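Wednesday, October 24, 2018

My second map is finally on the server

I finished Gusville. For those who did not read my blog in July: it is a capture map for Findier, the small team shooter which I play every evening, and it took me much longer than I promised.

My first map, Flarnville, had a big problem with the middle. There were two roofs, and whoever stood on the left roof could see everything. My friends were polite about it, but after one week they did not vote for it any more. So with Gusville I started from the middle and I drew the rest later.
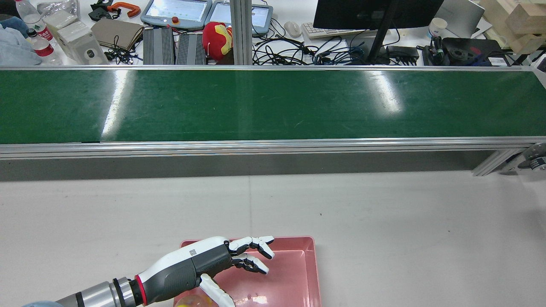 The middle is now a small square with a dry fountain. You can enter it by three ways: the market street, the stairs and a low tunnel which comes out behind the fountain. I wanted the tunnel to be risky, so it is dark and you make noise on the metal floor. In the first version it was too long and players were walking 11 seconds without meeting anybody. I cut it almost by half.

The health packs were also difficult. Violeta Urrutia, who plays medic much better than me, wrote me a long message with her complaints. She was right in nearly all of them. The big pack is now under the stairs, and the one near the spawn door is gone.
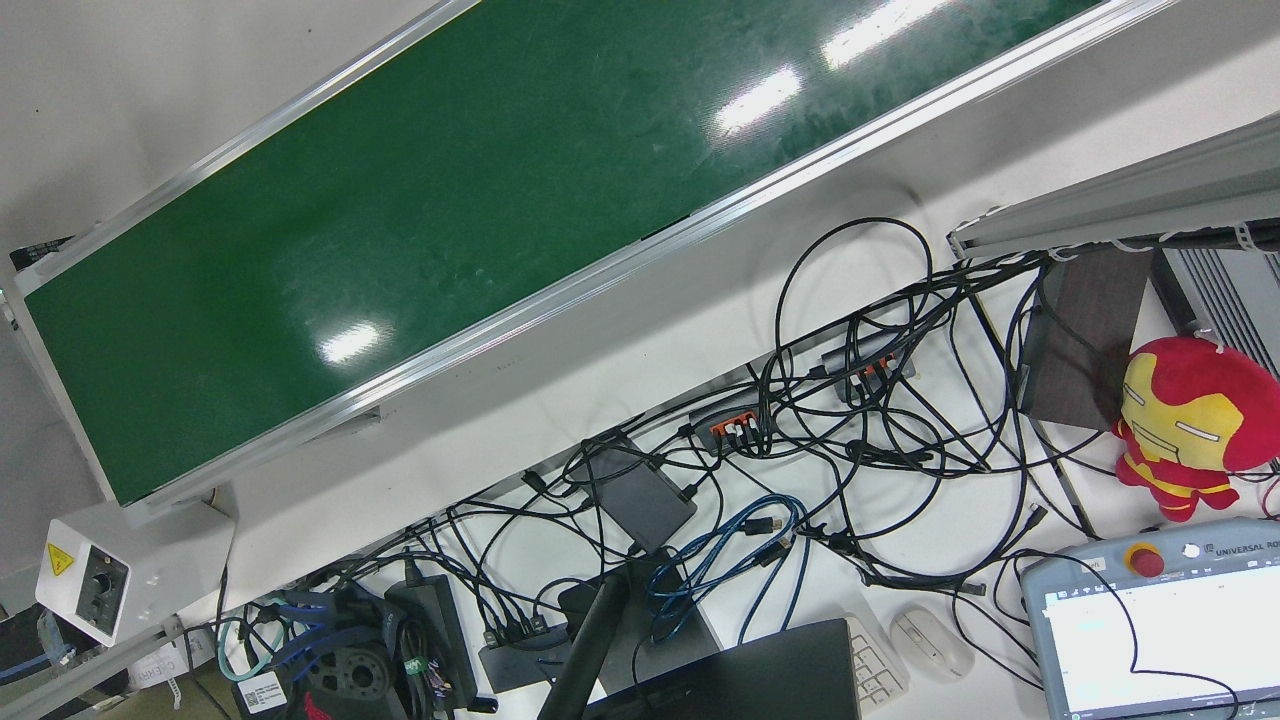 Conveyor belt with its control box and speed knob.

I am still not happy with the market street. The stalls have too many corners, and the rockets explode on things which you believe you already passed. I made the collision simpler on most of them, but the two at the end are still bad. 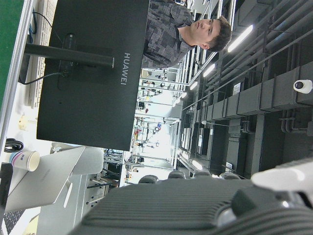
Then there is the waiting time. Now the attackers come back after 3 seconds less than before, and this changed the map more than all my walls. We played it on the Zúñiga server on Saturday with full teams, and one round went until the last point. With Flarnville this never happened. 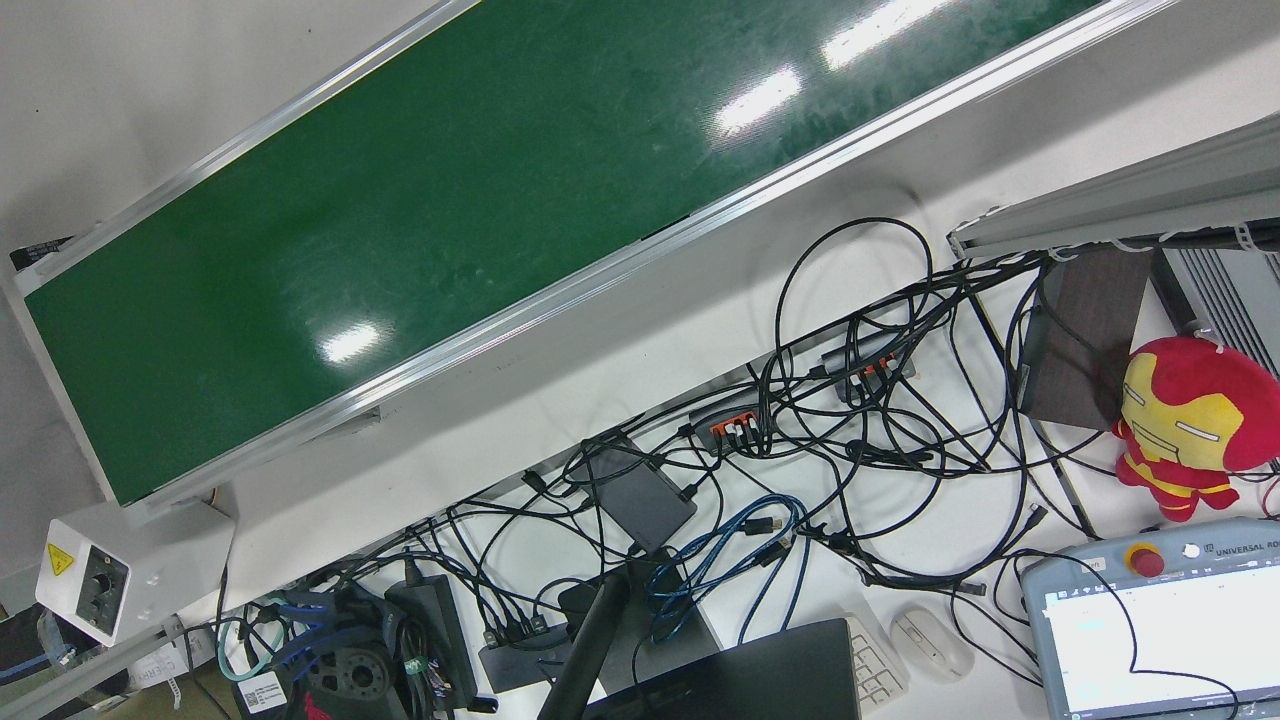

If you want to try it, the map is in the Zúñiga rotation after ten in the evening. Please write me in the comments where you get stuck, and tell me which class you were playing. I know already about the lamp that floats over the bakery.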